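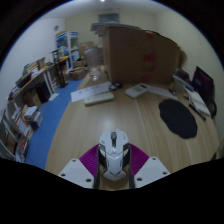 Fig. 1. White mouse held between the ribbed pads, over the wood-grain table.

Evaluating the Vornside Hand-Held Gripper Kit for Desk Tidying Tasks
Project report, spring term
Elia and Declan Rutherford

1. Why we picked this kit

When our supervisor, Kirsty Nepia, asked us in March to choose a piece of data collection hardware and give it a proper review, we spent far too long reading product pages before settling on the Vornside. The other candidate was the Hudec, which has a nicer manual, but it needs its own base station and we wanted something we could pick up and use at an ordinary table. The kit comes as a hand-held gripper with a wide-angle camera, a pair of soft ribbed pads, and a year of access to the Vurnstead software that sorts the recordings into episodes. Our question was a simple one: could two students with no background in manipulation get useful demonstrations out of it in one term?

2. The task

We chose desk tidying, partly because we both love the idea of a robot that would do it for us! The object has to be picked up from wherever it lies and set down on the mouse pad. We used computer mice, remote controls, pens and crumpled packaging, and we left the larger things on the table where they were so the background would look like a real office.

The mouse was our favorite object to work with. It has a shape the pads can close on from both sides, and you can tell right away from the camera view whether you have it straight. Pens were much harder, and Declan would like it recorded that he was better at them than Elia.

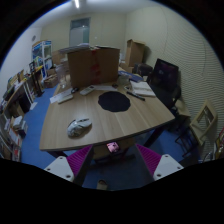

Fig. 2. Open gripper at the table edge, with the round mat in front of the cardboard box.

3. Results

We recorded 1055 episodes and kept 336 after going through them in Vurnstead. That sounds like a terrible rate, and it did hurt a bit, but most of the rejected ones come from our early sessions, when we moved too fast and the tracking dropped out. Once we slowed down things went a good deal better. We also lost 19 episodes to a full memory card, which was entirely our own fault.

4. What we thought of it

The pads are the best part of the kit – grippy, easy to wipe clean, and gentle on plastic shells. The wide view is lovely to have as well, although small items at the far side of the table come out tiny. Our main complaint is the weight, which you start to feel in the wrist after a long session. The export tool also renamed our folders 2 times without asking.

We would recommend the kit to another student group, with the advice to practice for a full afternoon before keeping any recordings. Next term we hope to train a small policy on the 336 episodes and compare pens with mice.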